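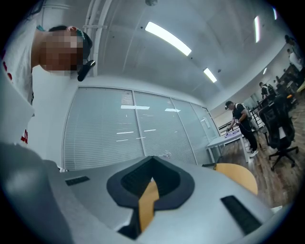
Over by the glass partition, with the gripper close up and a white table in use at the back.

Okay, so a few of you asked how I got into timing my own towel folding, and the answer is that I've been helping out at Mikbridge, where they teach robot arms to do housework. You hold a gripper in your hand, do the chore with it, and the arm learns from the recordings. The bit I wanted to share is what Ridwan Kusuma found when he compared two ways of collecting them, as it has changed how I tidy at home!

His first set was 400 recordings of people clearing a table and folding a cloth, all done the "right" way. Neat start, neat finish, cloth square to the edge every time. His second set was the same size, but he asked us to begin with things in a mess and to leave our fumbles in (I was very good at this part). Then the arm got the same chores with each set behind it. Trained on the tidy set, it finished 54 percent of its tries. With the messy set it got to over 70, and most of the gain came from picking up again after a bad grab.

Ridwan is careful to say it was one room and one arm, and that towels did better than anything slippery. Aroha Henare is repeating it with kitchen stuff in August, so I'll report back.

Anyway, the tips. I've tried all of these in my own kitchen.

Pinch a cloth about a thumb's width in from the corner. Right on the tip it slides out, for me and for the arm.

Grab, lift a little, stop. If it sags wrong, put it down and take it again. I used to shake the thing around in the air and it took twice as long.

Clear the side you're going to fold toward before you start. Sounds obvious, but I never did it.

Teaching a kid to fold? Don't hand over a nice flat towel. Drop it in a heap and let them find the corners. My youngest was doing the whole Friday basket after 16 towels, a bit crooked, but done.

Pick up small things from a mat if you can. Coins and lids come off a soft surface much more easily than off a bare counter, and I keep an old place mat by the sink for that now.

If you've got a trick for fitted sheets, please send it in. Ridwan hasn't tried those yet and I'm still rolling mine into a ball.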